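2018-10-24

**Iradville toy library drops the tubs, moves to plain gray bins, and promises less than you might expect**

IRADVILLE. The Rodrigues Toy Library will put its loose pieces into open gray bins starting this week, ending a sorting system that members have complained about for years and that staff never much liked either.

The old system used 40 lidded tubs, each with a chart on the front. Pieces were supposed to go back by set. In practice they went back by whichever lid was off. A count in May found 19 sets on the shelves with at least one piece missing, and most of those pieces were in the building, sitting in the wrong tub.

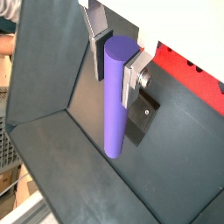

Under the new plan, blocks, rods and other hard pieces of any color share a bin until staff sort them at closing. Families drop everything in and go home. There are no charts and no lids, and the fine for a badly packed return is gone.

"I have sat through a lot of storage ideas," said Geum-ok Wang, who runs the library. "Every one of them was going to save us hours. The tubs were going to save us hours. I'll believe this one when I see the closing times."

Wang said she turned down a packaged system from Flukivton that came with colored dividers and a training day. The library could not find a reason why a divider would teach a four-year-old to sort when a chart had not.

The plain bins have their own problems. A deep bin hides small pieces under big ones, and purple rods are among the items members ask for most often when a set comes up short. Staff will tip out every bin at the end of the day, a job that falls to the same people who used to open the tubs.

Oddur Hafþórsson, a parent who has borrowed from the library for 4 years, was asked to try the bins before the change. He was not won over.

"It's quicker to put things away, sure," he said. "Finding them again is the part I'd like to hear about. If my daughter wants one purple piece, I'm still going to be digging."

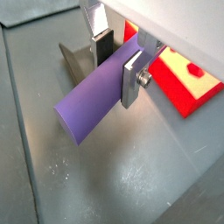
*A purple rod above a metal bin or tray, with a red piece nearby.*

The library will keep a tally of missing pieces and post it by the front desk, including the bad months. If the numbers are no better than they were in May, the tubs come back. They are stacked in the storeroom and have not been given away.

Membership fees stay the same. Anyone holding stray pieces from older loans may return them in a bag, unsorted, with no charge.

Questions may be left at the front desk of the Rodrigues Toy Library, Iradville.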